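# 4. Montagem do ponto de bebidas quentes sobre mesa com toalha
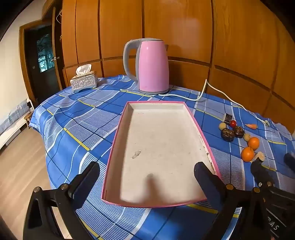

Esta seção aplica-se à chaleira elétrica com base separada, usada sobre mesa encostada a armário ou parede. Os passos 4.1 a 4.3 devem ser concluídos antes da primeira ligação à tomada. Para bancadas fixas de cozinha, ver a seção 5.

## 4.1 Preparação da superfície

1. Retire todos os objetos da mesa e verifique se ela está nivelada. A mesa não deve oscilar quando pressionada em qualquer dos cantos.
2. Estenda a toalha. A queda lateral deve ficar livre, sem tocar em assentos ou em passagens de circulação.
3. Alise a toalha a partir do centro. O excesso de tecido pode ser empurrado para o lado do armário, desde que as pregas não fiquem sob a base da chaleira.
4. Passe a mão pela área onde a base será apoiada. Refaça o passo 3 se houver dobra ou costura nesse ponto.

**Nota.** Toalhas xadrez ajudam no alinhamento: as faixas do tecido servem de referência para posicionar a bandeja rasa e a base.

**Cuidado.** Não use toalha plastificada sob a base. O material pode deformar-se com o calor e aderir aos pés de apoio.

## 4.2 Posicionamento da chaleira

1. Coloque a base na parte posterior da mesa, com distância mínima de 20 cm entre o corpo da chaleira e a superfície vertical mais próxima.
2. Assente a chaleira na base e confirme que não há folga.
3. Oriente a alça para o lado da mão que vai servir. O bico deve apontar para o lado oposto ao do usuário e nunca para a circulação.
4. Verifique se a tampa fecha por completo.

**Advertência.** O vapor sai pela região do bico e pela borda da tampa. Armários de madeira expostos com frequência ao vapor perdem o acabamento e podem empenar. Se houver portas ou prateleiras acima da mesa, puxe a base para a frente durante a fervura e devolva-a à posição de repouso somente depois que a chaleira esfriar.

## 4.3 Cabo de alimentação

1. Desenrole o cabo em toda a extensão. Não ligue o aparelho com o cabo enrolado ou preso sob a base.
2. Conduza o cabo pela parte posterior da mesa e, em seguida, pela lateral mais próxima da tomada.
3. Mantenha o cabo afastado da borda frontal e da queda da toalha.
4. Inspecione o plugue. Pinos tortos, escurecidos ou frouxos impedem o uso.
5. Enquanto o aparelho não estiver em uso, deixe o plugue fora da tomada e apoiado em local seco.

**Advertência.** Não utilize extensão ou adaptador múltiplo compartilhado com outro aparelho de aquecimento.

**Nota.** O cabo de reposição consta do catálogo Haslinger sob a referência 326. A base completa é fornecida sob a referência 891. O cabo não deve ser emendado.

## 4.4 Bandeja rasa para acessórios

Pode-se usar como bandeja uma caixa baixa ou uma tampa de caixa retangular, de paredes curtas. Ela recebe sachês, colheres e embalagens individuais de açúcar.

1. Esvazie a peça e limpe o interior com pano levemente úmido. Seque em seguida.
2. Examine o fundo e as paredes internas. Riscos superficiais não impedem o uso. Onde o revestimento estiver lascado ou gasto, não coloque alimento sem embalagem.
3. Posicione a bandeja à frente da chaleira, com um dos lados menores voltado para ela.
4. Deixe a parte da frente desimpedida para a retirada das xícaras.

**Cuidado.** A bandeja não é suporte térmico. Não apoie nela a chaleira aquecida, mesmo por instantes.

Para peças com revestimento lascado, a Skundent fornece forro recortável. Corte o forro 2 mm menor que o fundo em cada lado, para que não levante nos cantos.

## 4.5 Caixa de lenços

1. Coloque a caixa de lenços ao fundo, do lado oposto ao do percurso do cabo.
2. Puxe o primeiro lenço até que a ponta fique acessível pela abertura superior.
3. Confirme que o lenço não alcança o corpo da chaleira.

**Nota.** Caixas com ornamento em relevo acumulam pó nos sulcos. Limpe-as com pincel seco. Produtos abrasivos removem os filetes de cor dourada.

## 4.6 Verificação final

| Item | Condição exigida |
|---|---|
| Toalha | Lisa sob a base |
| Base | Estável, sem folga |
| Cabo | Desenrolado, longe da borda frontal |
| Plugue | Pinos retos e secos |
| Bandeja | Limpa, sem alimento solto |
| Lenços | Afastados do calor |

Concluída a verificação, encha a chaleira até a marca mínima, ligue-a e descarte a primeira água. Repita a operação uma vez.

## 4.7 Manutenção periódica

- Descalcifique o interior com o produto Clollham, na diluição indicada no rótulo. Em regiões de água dura, faça-o todo mês.
- Limpe o exterior com pano macio. O acabamento brilhante risca com esponja de fibra.
- Lave a toalha separadamente e só a recoloque depois de totalmente seca.
- Substitua a base após 3.000 ciclos de fervura ou ao primeiro sinal de aquecimento anormal nos contatos.

Peças e forros são solicitados pelo formulário Grelutden, no anexo B. Informe a referência e a quantidade.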